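Do Round-Up Donations at the Register Do What We Think?
Final project report, Consumer Behavior and Local Economy

When our group picked this topic, most of us already believed that asking people for spare change at the checkout is an easy way to raise money. I was the one who didn't, so I ended up writing most of this report. I have tried to be fair to the other side.

Background

Ornetti is the grocery store closest to campus. In January it switched from a coin box next to the register to a question on the card reader: "Round up for Petwood?" Petwood is the animal shelter on the edge of town. The store's poster says the new system is "a huge success." We asked what that meant and were told donations went up. We asked from what to what, and did not get a number.

That is the first problem with this whole subject. Everybody has a claim and very few people have a record. 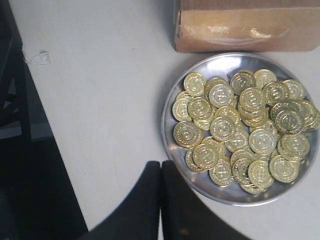

Figure 1. Coins in a metal tray.

What we did

We handed out a one-page survey outside the store and got 32 back. We asked whether people had given at the register in the past month, how much they thought they had given, and whether they knew where the money went. We also talked to the staff at Derkarden, a garden center that still uses a box, and at the Hodoroagă bakery, which tried a box and dropped it.

Our sample is small. It is also made up of people willing to stop for a student with a clipboard, and I would guess those people say yes to other things too. Nothing below should be read as true for the town as a whole.

What we found

Most people who said they gave at the card reader could not tell us how much. Several said "a few cents" and then, when they thought about how often they shop, changed their answer to several dollars. Only 7 people could name the shelter without help. The people who had used the old box were more likely to know, maybe because the shelter's name was on it in big letters and they had to look at it while digging for change.

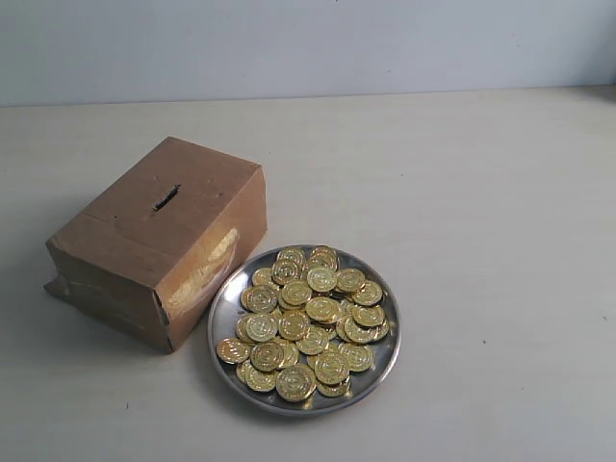

Figure 2. Cardboard box with a coin slot, beside a plate of coins.

Derkarden told us its box brought in nearly 900 dollars last year. Its manager also said that some of that came from one regular customer who empties his pockets there every week. If he moved away, the "success" of the box would look very different. We could not check either statement.

The bakery's reason for quitting was simple. Counting and rolling the coins took too much staff time, and the bank the owners use wanted a fee for it. I had not seen this cost mentioned in any of the articles we read for class, which all treat a dollar in the box as a dollar for the cause. 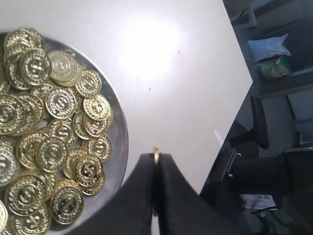
Does rounding up raise more money than a coin box?
It may, but none of the stores we visited could show us figures from before and after, so we can't say it does.

The 3,000 dollar goal

Petwood's flyer sets a goal of 3,000 dollars for new kennels. It does not say how much has been raised so far or when the drive ends. Two people in our group thought this was a small detail. I think it matters, as a goal with no date can't be missed.
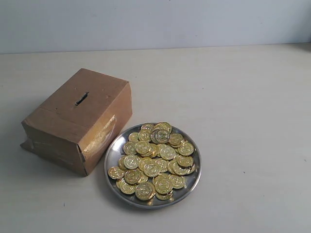 Department of Economics and Business, Undergraduate Project Reports

What we would do differently

We should have asked the store for its numbers before we wrote the survey. By the time we learned it would not share them, we had no time left to find another store. We also should have asked people how they felt when they pressed "no." A few brought it up on their own and used words like "embarrassed" and "cheap." If the card reader works mainly by making people uncomfortable in front of a cashier, then the store should know that, and so should the shelter.

My group members would like it noted that they still think rounding up is a good idea. The survey form and the full list of answers are in the appendix.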